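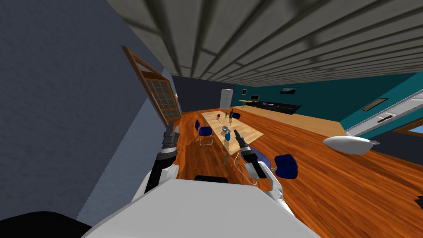
*Rendered view: two arms, with the right gripper over the near end of the table.*

# Using a phone as your only computer for a day of work

This page covers setting up a phone with an external display, keyboard and mouse so that it can stand in for a laptop at a fixed desk. It assumes a phone that can send video over its USB-C port. Many cheaper models charge and transfer files over that port but carry no video, so check the maker's specification page before buying anything.

## What you need

- A phone with video output over USB-C
- A hub with HDMI, two USB-A ports and power pass-through
- A charger rated at 18 W or more above what the hub draws
- A monitor, keyboard and mouse

The steps were written using a Forodska hub and the Istedura launcher. Other hubs behave in the same way, though the port order differs.

## Connecting

1. Plug the charger into the hub's power port.
2. Connect the monitor to the hub and switch it to the right input.
3. Connect the keyboard and mouse.
4. Plug the hub into the phone last.
5. Unlock the phone and choose the desktop option when asked.

If the screen only mirrors the phone, open the display settings and turn mirroring off. On some phones the desktop option is hidden until developer settings are enabled.

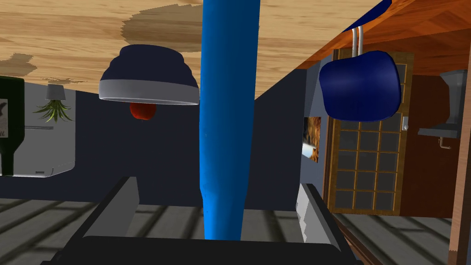
Next, set the scaling. Phones tend to pick a text size suited to a small screen, and windows then take up far too much of the monitor. In Istedura, open Display, then Density, and enter 700 in the width field. Lower values make everything larger. Sign out of the desktop and back in – the change is not applied to windows already open.

## Keyboard layout

The external keyboard is often set to US English by default. Go to System, Languages, Physical keyboard and select English (UK). Test it by typing @ and ". If they are swapped, the layout has not been saved.

## Known problems

Some apps refuse to resize and stay in a tall, narrow window. Istedura 3 Beta has a per-app override under Compatibility, which works for most of them.
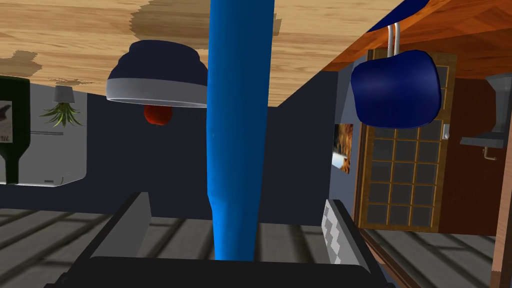 Sedgwick writes that the override is lost whenever the app updates, and that keeping a short list of the affected apps makes it quicker to set them again.

Calls still ring through the handset while the desktop is running. To send the sound elsewhere, pick the output from the volume panel before answering.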